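3.2 Reinigungszustand von Mehrwegbehältern

Mehrwegbehälter aus Kunststoff werden in der regionalen Lebensmittellogistik über viele Umläufe genutzt. Die Reinigbarkeit hängt dabei stärker von der Geometrie der Außenwand ab, als die ältere Literatur annimmt. Glatte Flächen geben Etikettenreste und Stärkefilme bei üblicher Laugenkonzentration nahezu vollständig ab, während sich in Rippenfüßen und unter umlaufenden Rändern Rückstände halten, die erst bei verlängerter Einwirkzeit gelöst werden.

Untersucht wurden 337 Behälter aus dem Umlauf der Betriebe Nosen und Roltar. Die Probenahme erfolgte nach dem Waschgang und vor der Einlagerung, jeweils an drei Stellen: Bodenfläche innen, Längswand außen und Unterseite des oberen Randes. Von jeder Stelle wurde ein Abstrich genommen und auf Proteinrückstände sowie auf die Gesamtkeimzahl geprüft. Behälter mit sichtbaren Rissen wurden vorab ausgeschlossen und gesondert erfasst.

Die Innenflächen waren in beiden Betrieben unauffällig. An den Längswänden lagen die Proteinwerte bei gerippter Ausführung (Abbildung 2) im Mittel deutlich über denen der glattwandigen Bauform. Der Unterschied blieb auch dann bestehen, wenn nur Behälter gleichen Alters verglichen wurden. Am oberen Rand streuten die Werte so stark, dass eine Aussage zur Bauform nicht möglich ist – hier dürfte die Lage des Behälters im Waschtunnel den größeren Einfluss haben. 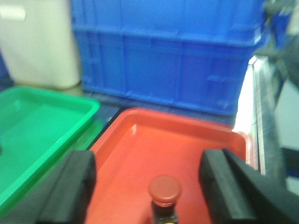 Abbildung 2: Blauer Kunststoffbehälter mit waagerechten Rippen am oberen Rand und über der Wandmitte; daneben ein hoher weißer Behälter.

Eine Verlängerung der Einwirkzeit um 200 Sekunden senkte die Proteinwerte an den gerippten Wänden auf das Niveau der glatten. Im Betrieb Roltar ließ sich diese Einstellung ohne Umbau erproben, bei Nosen begrenzt die Bandgeschwindigkeit den Spielraum. Ob sich der Mehrverbrauch an Wasser und Energie rechtfertigen lässt, ist Gegenstand von Abschnitt 4.

Weitere Beiträge
Trocknungsverhalten stapelbarer Transportbehälter
Etikettenklebstoffe im Laugenbad: Vergleich nach dem Skestis-Verfahren
Wasserbedarf von Waschtunneln im Teillastbetrieb
Rissbildung an Griffmulden nach langer Umlaufzeit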